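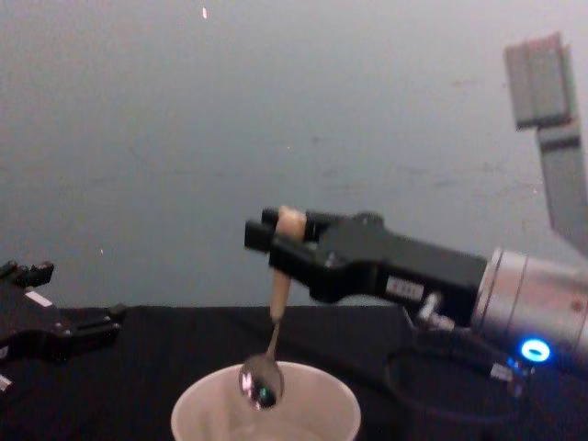 I gave up coffee in January and took it back up in March, and a couple of people asked me to write down how it went.

First, the starting point. I was drinking five cups a day, sometimes six. Two at home before work, one when I got in, one after lunch and then whatever was left in the pot at the office around three. I didn't think of it as a lot. Then I added up what I was spending at Juntunen, the cafe by the bus station, and it came to 130 dollars for the month of January alone, and that was only the cups I paid for.

So I stopped. I did it all at once, which I would not do again. The first two days were fine. On the third I had a headache that started behind my left eye and stayed until I went to bed. I was short with people. I sent an email to the wrong client and had to call and say sorry. By the end of the first week the headaches were gone but I was still going to bed at 8:30, and I fell asleep once on the bus and rode it to the last stop.

I tried a few things in place of coffee. Black tea was out because I wanted no caffeine at all. Roasted barley tea was the best of them. Zhenhua Long at work gave me a bag of it and told me to boil it for ten minutes, longer than the bag says. It tastes like toast. Chicory was too bitter for me with water but okay with milk. I also bought a jar of a powdered drink called Zudus, made from dates and something else, and I can't recommend it. It doesn't dissolve. You stir and stir and there is still a layer of sand at the bottom.
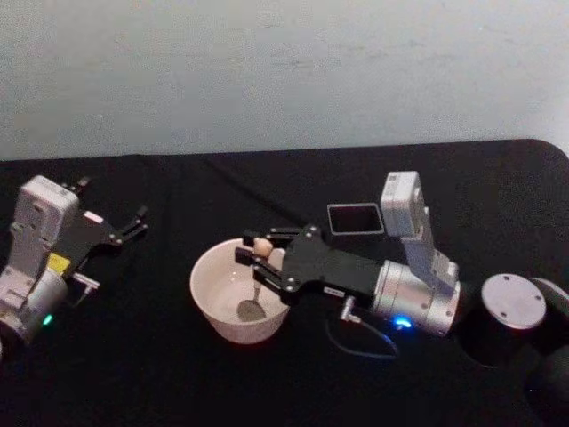 Black cloth on the table, pale wall behind.

Sleep was the big change. I used to wake up at four and lie there. By week three I was sleeping through until the alarm. I also stopped needing antacids, though I had cut back on late dinners too, so I can't say which one did it.

What I missed was the break. At our office people get up and go for coffee together, and if you don't drink it you tend to stay at your desk. I went a week without talking to anybody outside my own row. After that I started going along with my barley tea in a thermos, and that helped.

I started again with one cup in the morning, made at home. I use the same old filter cone and 200 grams of water, and I grind the beans by hand. The first cup made my hands shake. I had forgotten it could do that. Now it's just a cup of coffee again, but I notice it more than I did when I was having five.

My rule for now is one cup, before ten, and none on days when I've slept badly. That last part sounds backward but it works for me. If I drink it to cover for a bad night, the next night is bad too.

I still have most of the jar of Zudus if anyone wants it.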